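Bimanual setup: five-finger hands or just stick with parallel grippers?
Started by hvarela in Grippers & End Effectors

hvarela
Okay so I've had the Morna hands on both arms since November and I'm finally ready to talk about them. Before that I ran plain parallel jaws from Dostetard (which I loved, boring as they are). My test is the same one I always use: pass a small part from left to right, turn it, hand it back. 100 passes per session. The jaws dropped fewer. There, I said it! But the hands can turn a part in the air, and the jaws need to set it down and regrip every single time.

niamh_t
How many fewer though? And what controller are you on? I had a pair of those hands on the Kodex controller and the finger lag drove me nuts.

hvarela
Ayala controller, stock firmware. 600 passes total with each. I'll post the spreadsheet once I clean it up, it's a mess right now. Lag is fine for me, my problem is the thumb. It pushes too hard and the part tips.

crisoforo_h
Sorry but I don't buy the in-air thing. If you own a table, use the table. A cheap fixture and two jaws will beat ten fingers all day long, and you won't be chasing cables either.

ctrujillo
Disagree, Crisóforo. Fixtures are great until the part changes. We swap parts every Tuesday and I was spending half the day remaking nests. Also Higinio, can you post a head camera view of your handoff pose? Hard to say anything about the thumb without seeing where it lands.

hvarela
Sure. Part is the little white ring with the black teeth inside, left finger under it and right thumb on the side: 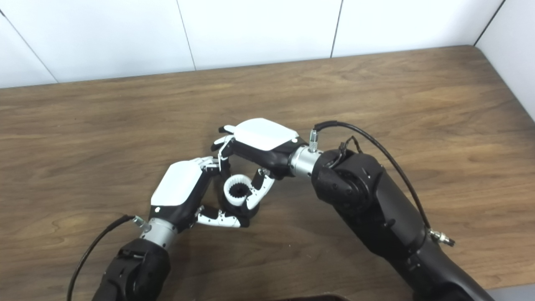
Re: thumb force

ctrujillo
Okay, I'd try bringing that thumb lower. You've got one finger holding from underneath and the thumb pressing on the right side, so any extra push is going to want to roll the ring. And spread the upper fingers out a bit, they're all bunched up together over the part.

niamh_t
What she said. I'd drop the thumb current limit too. Mine's at 300 and I never go higher for small stuff.

crisoforo_h
Still say jaws. But I'd like to see the spreadsheet.

hvarela
Thumb limit was at 779, oops. Trying 300 tonight with the lower thumb, will report back.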